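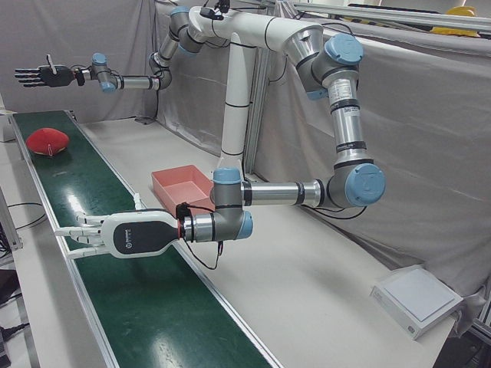 Kendale 绿色皮带输送线与白色台面，台上放有浅橙粉色托盘和白色方盒。

Kendale 台边输送线
绿色皮带、白色台面，适合分拣、理货和小件包装
页面更新：2020年9月11日

产品介绍

Kendale 是 Ploltatum 为小型工作间设计的一种输送线，它和工作台并排使用。物品从皮带的一端放上去，沿着皮带来到台边，在台边取下，然后放进托盘或者盒子。我们的客户多数做轻的物品：帽子、手套、布玩具、袜子、小的礼品包装。这些物品不重，但是形状软，容易滚，也容易被夹住。所以我们在设计的时候，首先考虑皮带的边缘和台面的连接处，然后才考虑速度。

很多买家问我们为什么皮带是绿色。绿色是我们的标准颜色。红色、白色和浅色的布料在上面看得很清楚，长时间看也不太累眼睛。深绿色的物品在上面当然不容易看见，如果您的货物以深绿色为主，请在订单里写明，我们可以换成白色皮带，价格相同，交货时间会长一点。

台面是白色的，表面平，没有花纹。线头、纸屑和灰尘落在上面，马上就能看到，这对检查布制品很有用。缺点也有：笔的痕迹和胶带的痕迹同样马上能看到。请参考后面的清洁部分。

皮带部分

皮带是一整条，接头在工厂里已经做好并磨平。软的物品经过接头时不会被挂住。皮带表面有两种可以选择：

平面：用于盒子、袋装物品、硬底的托盘。擦起来最方便。
细纹面：用于帽子、毛绒制品和其他圆而软的物品。细纹让物品不容易滚动。

如果您的货物两类都有，我们建议选细纹面。盒子在细纹面上也走得很好，反过来，圆的软物在平面上有时候会慢慢转方向，到了台边还要再摆正一次。

速度用旋钮调整，没有分挡，可以慢慢转到合适的位置。控制盒可以装在左边或右边，请在订货时告诉我们，因为电线的长度是按照位置来剪的。以后要换边也可以，但需要另买长线。

皮带的松紧用两侧的螺丝调整。请每次两侧转同样多，不要只转一侧。只转一侧的话，皮带会慢慢走向另外一边，边缘会磨坏，这种损坏不在保修里面。

台面部分

台面高度为 987 毫米，这是站着工作的高度。习惯坐着工作的客户，请配高的椅子，或者向我们询问低脚的型号。低脚型号只改变桌脚，台面和皮带不变。

皮带与台面之间的缝隙上有一条盖边。盖边可以用手取下来，不需要工具。掉进缝里的纽扣、标签和小的塑料件都可以从这里拿出来。装回去的时候，请先对准后面的槽，再往下按前面，听到声音就是装好了。

台面的角是圆的。我们早期的型号是直角，有客户告诉我们衣袖常常挂在角上，后来我们就改了。

怎样放置

输送线不一定要与房间的墙平行。在窄的房间里，斜着放往往更好，台面前面会多出一块可以站人的地方，推车也能转过来。放斜的时候，请先在地上贴胶带，照着胶带放，不然搬了以后才发现门打不开，要再搬一次。

地面应该平。小的不平可以用桌脚下面的调节脚解决。调好以后，把一个圆的物品放在停止的皮带上，看它是不是自己滚动。如果滚动，说明还没有调平。

房间里如果用布帘隔开，请让布帘离开皮带的两端远一点。薄的布会被风吹到皮带上，然后被带进滚筒。灰色或者其他不反光的布帘是不错的选择，光线柔和，台面的白色也不会太刺眼。

电源线和其他线请走在桌子后面，并且固定好，不要让线垂在皮带上方。随货有一包扎带。

托盘和盒子

Kendale 可以和大部分平底的托盘一起使用。我们自己的 Sellomel 托盘是长方形，边不高，手可以很容易伸进去。颜色有浅橙粉、浅灰和米色。我们经常听到的做法是用一种颜色放已经检查的物品，另一种颜色放要返工的物品，这样不必在每个托盘上贴纸。

托盘放在台面上，靠近皮带那边。长边与皮带平行时，取物品的人手走的路最短。托盘不要放在盖边上，盖边不能承受长时间的重量。

扁平的白色方盒适合放在台面的角落，里面可以放标签、薄纸或者干净的布。我们不生产盒子，但是可以在订单里一起代买，来自 Arnaud 的纸制品目录。Arnaud 的盒子到货是平的，需要自己折。大量折盒子的时候，最好在另一张桌子上折，工作台上留给物品。

适合和不适合的物品

适合：
帽子、围巾、手套、袜子
布玩具和毛绒制品
装好的小盒、信封、薄的书
密封的袋装物品

不适合：
没有包装的食品
带水或者带油的物品
很热的物品，例如刚从烘干机或者热压机出来的东西
有长绳子、长带子的物品，除非先把绳子扎好
玻璃球、金属球和别的硬而圆的小件

关于带绳子的物品，我们想多说一句。帽子上的系带、包上的肩带，都请先收进物品里面或者用纸条绑住，再放上皮带。绳子进了滚筒以后，需要停电、取下盖边、把绳子反方向转出来。这不难，可是要花时间，而且绳子通常已经脏了。

交货内容

输送线主体，皮带已经安装
白色台面一块
桌脚和调节脚
盖边
控制盒和电源线
内六角扳手和扎带
中文说明书

托盘、盒子、围边和灯具不包括在里面，要另外订。铝型材立柱也另外订，立柱可以竖在台子后面，用来挂灯、挂标牌或者固定横杆。

每一台在出厂以前都会连续运行 72 小时。运行记录放在说明书的最后一页，请保存好，保修时我们会看这张纸。

安装

安装需要 2 个人。主体不是非常重，但是比较长，一个人抬会碰到门框。顺序如下：

先装桌脚，把主体放上去，不要拧紧。
放台面，对齐台面和皮带的边。
装盖边，看缝隙是不是一样宽。
拧紧全部螺丝。
调平。
接电，用最慢的速度空转，观察皮带有没有走偏。
皮带走在中间以后，再放物品。

请不要在拧紧以前接电。另外，运输时滚筒下面有硬纸垫，一定要拿出来。每年都有客户忘记这张纸，然后打电话说声音很大。

清洁

皮带：用拧干的布和中性的清洁剂，在停止状态下擦。擦完一段，用手把皮带往前推，再擦下一段。不要边运行边擦。
台面：平时用湿布即可。胶带的痕迹可以用少量酒精擦，先在不明显的位置试一下。不要用粗的海绵，白色表面会变得没有光泽，以后更容易脏。
滚筒：做布制品的工作间，线头会缠在滚筒的两头。请每周看一次，用钝的镊子取出来。不要用刀割，刀会伤到皮带的背面。
托盘：Sellomel 托盘可以用温水洗，不能放进洗碗机。

安全帽、外衣和工具请挂在别的地方或放在旁边的架子上，不要放在运行的皮带上。工作间有来访的人时，请说明急停按钮在哪里。急停按钮在控制盒上面，按下去就停，要转一下才会弹起来。

保修和零件

主体保修 2 年，从收货那天开始算。皮带、盖边和调节脚属于消耗零件，不在保修内，但是我们一直有库存。换皮带可以自己做，说明书里有图。第一次换的时候请不要着急，先拍一张旧皮带的位置，装新的时候照着看。

订零件时，请写产品背面标牌上的编号，并且写明皮带是平面还是细纹面。只写“绿色皮带”是不够的，两种都是绿色。

常见问题

皮带可以倒着走吗？
可以，控制盒上有方向开关。请先停下来再换方向。

可以把两台连接起来吗？
可以接成直线。接成转角需要过渡板，过渡板只适合硬底的物品，软的帽子和布玩具会停在板上不走。

声音大不大？
慢速的时候，在旁边可以正常说话。如果听到有规律的摩擦声，请先检查硬纸垫和滚筒两头的线头。

白色台面会不会变黄？
靠窗而且阳光很强的地方，时间长了会有一点变化。您可以加窗帘，或者每隔一段时间把台面转过来用，两头的孔位是一样的。

能不能只买台面，或者只买输送线？
可以单独买输送线。台面单独卖的时候只作为替换零件，请提供原来的编号。

十月有没有新颜色的托盘？
十月 Sellomel 会增加浅蓝色，尺寸不变，可以和现有的托盘叠在一起。

询价时请告诉我们：物品的种类，最大件的长和宽，皮带表面的选择，控制盒在左边还是右边，以及房间的门宽。门宽很重要，请量门框里面最窄的地方。有房间的平面草图更好，用手画的也没有问题，我们会在图上标出摆放的位置，和报价单一起寄给您。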